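From: Widad Mahasneh
To: dudimstead-bakers list
Subject: Re: [dudimstead-bakers] Rye starter gone sluggish in March

Turunen wrote:
> Mine barely moves now. I feed it every morning at 7 and by noon
> there are maybe two bubbles on top. Smells fine, kind of like
> apples. Should I throw it out and start over?

Please don't throw it out! Apples is a great smell, I'd be thrilled with apples. It sounds to me like it's just cold and underfed. Mine (her name is Redness, long story involving beet juice) did exactly the same thing and she came back stronger than ever.

What I did: kept 2 spoonfuls, fed them 4 spoonfuls of whole rye and the same of warm water, and put the jar on top of the fridge. Then I left it alone till bedtime. By the second day she was climbing out of the jar, and I had to scrub the shelf, but I was so happy I didn't care!

Once it's lively, try the Urkton loaf: 300 grams of rye, a big spoon of molasses, caraway if you like it (I love it, my sister picks out every seed). Let it sit a full day after baking before you cut it. I know, I know, but the middle really does need that long to set. Slice it thin on a board and toast it hard, it's a whole different bread toasted.

Kitchen counter:
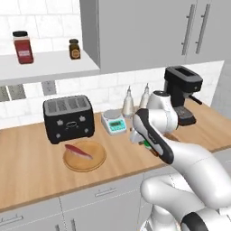
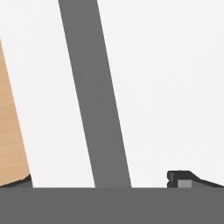
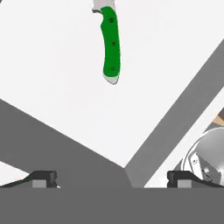
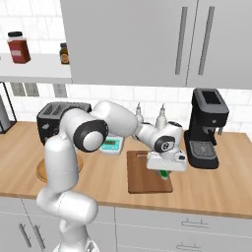

Oh, and on your other question, yes, you can freeze the slices. Put a bit of paper between them or they come out as one brick. Mine keep for 6 weeks, or they would if we didn't eat them first.

Tell us how the jar looks tomorrow night!

Widad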